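Home | Threads | Search | Log in
Filed under: arm setup, kitchen cell

Signe Bergmann wrote:
> Our arm stops short over the counter after the Grernano update. Where do I start?

Hi Signe – start with the base offset! Ours was 3 mm out in the sim kitchen and I blamed the wrist for ages.
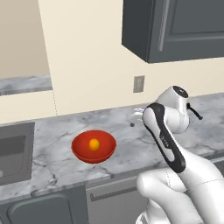 I reset it Wednesday, then slowed the elbow joint down and saved that as a new profile (old one's still there, just in case).

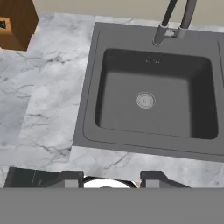

Do you need to redo the wrist camera too? Only if the mount moved.

Dougal likes to rerun all 171 test poses after a change.

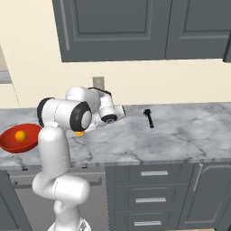 I do the fruit and bowl ones first – much quicker. Shout if it still stops short.

Jessie

Contact the list owner | © Drerklow | Back to top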